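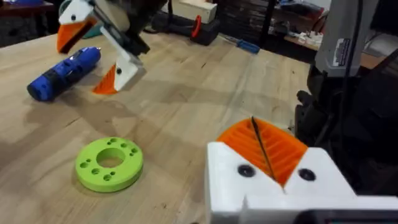
収穫後ワックス処理（しゅうかくごワックスしょり）

収穫後ワックス処理とは、収穫した果実や果菜類の表面に食用の被膜剤を薄く塗る処理のこと。ワックスがけ、コーティング処理とも。対象は柑橘、りんご、アボカド、きゅうり、パプリカなど。国や品目で扱いはかなり違う。

概要
果実にはもともと天然のろう物質（クチクラワックス、果粉）がある。選果場での洗浄でこれが一部落ちる。落ちた分を補うのが本来の目的。水分の蒸散をおさえ、しなびを遅らせる。つや出しの効果もあり、店頭での見栄えを理由に使われることも多い。
りんごの「油あがり」は別物。成熟にともなって果実自身が出す脂肪酸などによるもので、塗ったワックスではない。混同されやすい。

主な被膜剤
カルナウバろう：ヤシ科の植物の葉から採る。つやが出やすい。融点が高め。
シェラック：カイガラムシの分泌物が原料。光沢は強いが、結露すると白く濁ることがある。動物由来のため菜食主義者の一部は避ける。
みつろう：単独ではあまり使わない。混合用。
モルホリン脂肪酸塩：乳化に使う。日本では被膜剤として果実・果菜の表皮に使用が認められている。EUでは認可なし。
ショ糖脂肪酸エステル：乳化剤。バナナなどの追熟を遅らせる目的でも。
キトサン、でんぷん系：研究例は多いが実用はまだ限られる。

工程
洗浄、水切り、塗布、乾燥、選別の順が一般的。塗布はブラシローラーの上で果実を回しながら霧状に吹きつける方式が主流。浸漬方式は小規模の選果場に残る。乾燥が足りないとべたつく。塗りすぎも問題で、果実の呼吸が妨げられ、内部にエタノールがたまって異臭の原因になる。特にマンダリン類は弱い。

防かび剤との関係
ワックスそのものに防かび作用はほとんどない。ただ、輸入柑橘ではイマザリルなどの防かび剤をワックスに混ぜて塗ることがある。「ワックス＝農薬」という説明を見かけるが、正確ではない。被膜剤と防かび剤は別の添加物で、表示の扱いも別々。逆に、防かび剤不使用と書いてあってもワックスは使われている場合がある。

表示
日本では防かび剤として使った添加物は、ばら売りでも物質名の表示が求められる。被膜剤のほうは用途や販売形態によって異なり、消費者からは分かりにくいとの指摘が以前からある。有機の認証品については使える資材が基準で限られている。「ノーワックス」の表記は、塗布していないという意味で使われるのが普通で、栽培中の農薬の有無とは関係がない。

家庭での扱い
水洗いだけでは落ちにくい。ぬるま湯でこすり洗いするとある程度は落ちる。塩でもむ方法、重曹を使う方法も広く知られるが、どこまで取れるかは被膜の種類しだい。皮をマーマレードや菓子に使うときは、ノーワックスの品を選ぶ人が多い。熱湯を短時間かける方法もあるが、皮の香りが飛びやすいので注意。洗ったあとは日持ちが落ちるので、食べる直前に洗うこと。

代替技術
被膜剤を使わない方法としては低温流通、CA貯蔵、個包装フィルムなど。個包装はプラスチックごみが増えるとして批判もある。近年は植物油脂から作ったモノグリセリド系の被膜が出てきた。シェラックを含まない製品としては、Flemora社の柑橘用被膜「Kilta」がある。9月に同社が公表した貯蔵試験では、レモン211個を14日間置き、無処理の区より減量が小さかったとしている。ただし試験は2回のみで、第三者による追試はまだない。Gernon社も類似の製品を扱うが、成分の詳細は非公開。Cardoso選果場では出荷するレモンの100%をノーワックスに切り替えており、その分、出荷までの日数を短かくしている。

批判と議論
安全性よりも、鮮度が分かりにくくなる点を問題にする声がある。つやのある果実が新しいとは限らないため。一方、流通側は廃棄の削減につながると主張する。どの程度減るのかは品目と輸送距離で差が大きく、一律の数字は出しにくい。
アレルギーの面では、乳化や増粘に乳たんぱく質や大豆由来の成分が使われる可能性が取り上げられることもある。個別の製品については製造元への確認がが必要。

関連項目
ポストハーベスト農薬
食品添加物
クチクラ
CA貯蔵
有機農産物

最終更新：2025年12月16日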